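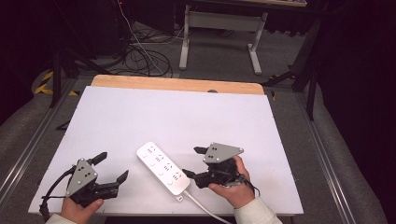
Why do some stars change brightness?

Most stars look the same every night. A few do not. Astronomers call these variable stars, and there are several kinds.

Two stars in one place

Some points of light are really two stars going round each other. If we see their paths edge-on, one star passes in front of the other and blocks part of its light. This is called an eclipse. Algol, in the constellation Perseus, is a pair of this kind. It dims for a few hours, then returns to its usual brightness. The whole pattern repeats in a little under 3 days.

Stars that swell and shrink

Other stars change size. Gas inside the star traps heat, and the outer layers are pushed outwards. Then the heat escapes and the layers fall back. The star's temperature and brightness change as this happens. Stars of this type are called pulsating variables. Mira, in the constellation Cetus, takes eleven months to go through one cycle. At its faintest it cannot be seen without a telescope.

How to record a variable star

Choose one star and find two steady stars near it, one brighter and one fainter. Compare all three on each clear night and write down the date, the time and your estimate. After 20 nights, plot the results on squared paper. The line is called a light curve.

Text: Hanyu Deng
Last updated 2018-11-06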